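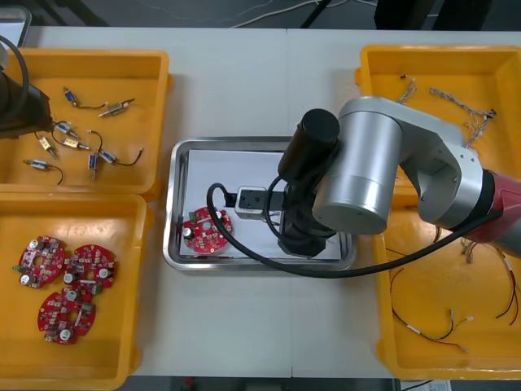

When is a sorting run finished?
When every part is in the tray your team's plan says it belongs in, both arms are back at home position, and the log file has been saved. Two out of those scores nothing, however good it looked.

Robotics Workshop, Handout 3: Two Arms, One Table

By now your team has a plan on paper. Tuesday is when the plan meets the table, and the table usually wins.

The parts
Solenoids, round circuit boards, wire harnesses and loose leads, each kind kept in an orange tray. The steel tray in the middle is shared ground. Line it with fresh white paper before you start – last term's paper had someone's lunch order on it, and the vision code tried very hard to pick it up.

The arms
Left and right run from the same Daluto script. Set the speed cap to 39 percent and leave it there. Faster runs are available to teams who have passed the Vadier safety check and can explain, in writing, what a solenoid costs.

Grasping
Solenoids: close on the body and leave the lead wires alone.
Boards: hold by the rim. Capacitors are not handles.
Harnesses: good luck. Read the Tkachenko notes first, then read them again after your first attempt, when they will make more sense.

Logging
The recorder stops at 2000 lines and does not mention it. Start a new file for each run and put your team name in it. "final_final" is not a team name.

What to hand in
One page on your worst grasp and one clean log, by the end of May. Drop the page in the box outside Room 498, Brestden building. The box is emptied at 3.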